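Lanora, the maker of network switches for mid-size companies, has agreed to buy Pelupessy, a small software firm which helps administrators find faults in their networks. The two companies announced the agreement in December. The price was not made public.

Pelupessy has 50 employees, all of them in Janenitz. Its main product watches the traffic between switches and routers and warns when a link becomes slow. According to the company, 1,395 customers pay for it at the moment, most of them schools, hospitals and regional banks.

"We have sold hardware for a long time, and our customers always ask us the same thing: why is my network slow this morning?" said Hilde Lambrechts, chief executive of Lanora. "With Pelupessy we can give them an answer on the same screen where they manage the switch."
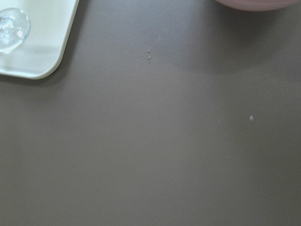 **Will the Pelupessy software continue to work with equipment from other manufacturers?**

Lanora says it will support all the brands that are supported today for the full length of each existing contract, and it will publish a new list of supported devices once the purchase is closed.

This point is important for many users. Pelupessy became known exactly for its independence, and a large part of its customers do not own a single Lanora switch. Farah Chin, who manages the network of a hospital group with 10 locations, said she read the announcement with mixed feelings.

"The product is good and the support people know their work," she said. "I only hope that I do not receive a call next year telling me to change my switches."
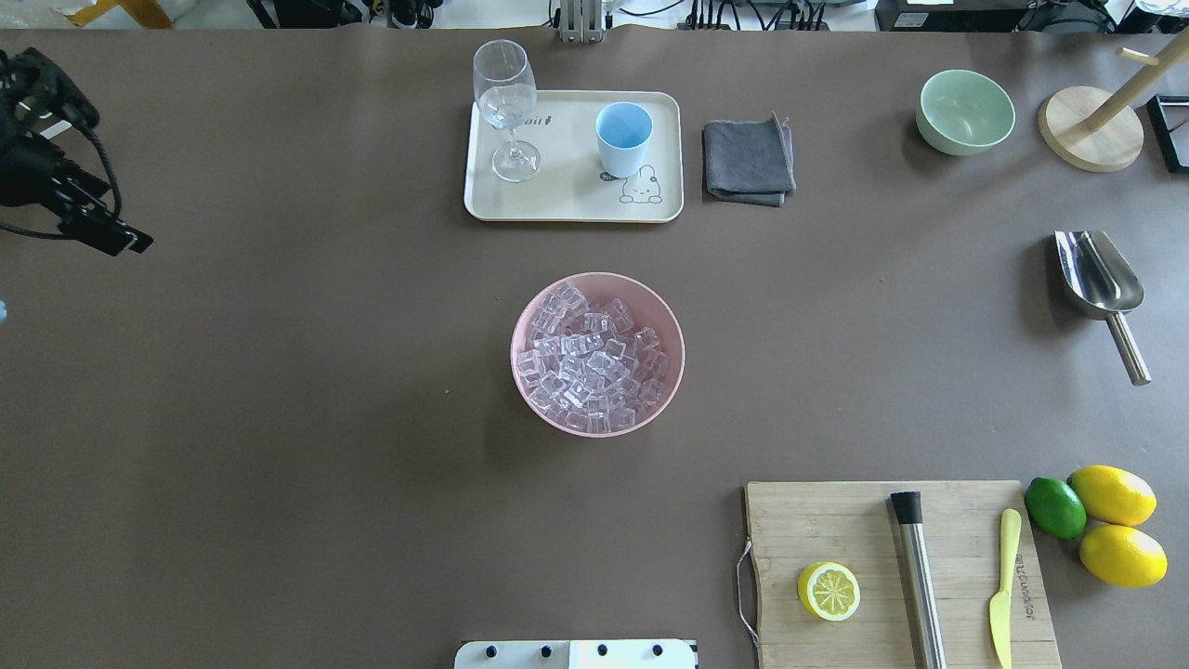

*A bowl and a cream-colored tray on the table.*

The founder of Pelupessy, Ikhsan Pillai, will stay and lead the software group of the combined company. He will report to Lambrechts. His co-founder, Alžběta Kuruc, will leave after the closing, but she will remain available as an adviser during the first months. Kuruc wrote the first version of the fault detection engine, and parts of her code are still in use.

In a message to customers, Pillai wrote that prices will stay the same until the next renewal. Accounts, passwords and stored reports do not need to be moved. Customers who buy through a reseller will continue to receive their invoices from that reseller.
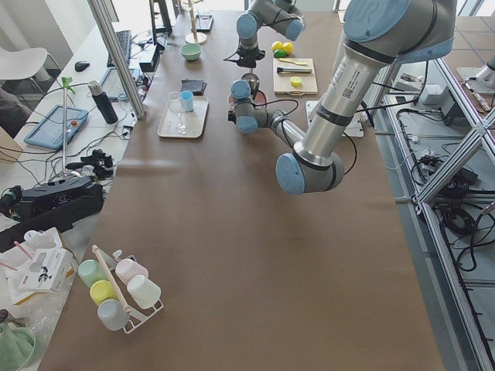 Lanora itself employs 400 people and has its head office in Plamholm. The company said that no positions will be cut in either city. The Janenitz office will keep its name on the door for the time being, and it is looking for more engineers, mainly for the team that works on wireless networks.

Ningsih Kwok, finance chief of Lanora, said the purchase will be paid in cash and that the company does not need a new loan for it. She expects the software to bring its first additional sales in the second half of the next financial year.

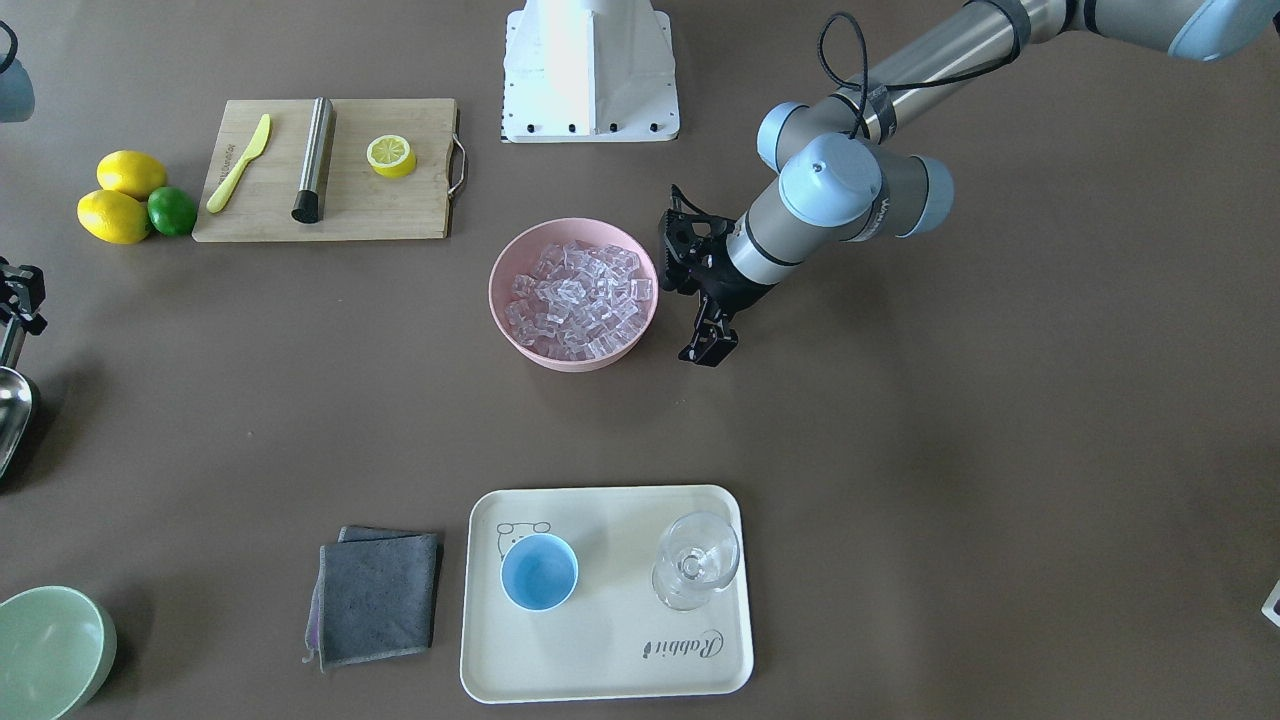 *A robot arm with its gripper near a pink bowl.*

The shareholders of Pelupessy have already approved the sale. The approval of the competition authority is still missing, and both companies will work separately until they have it.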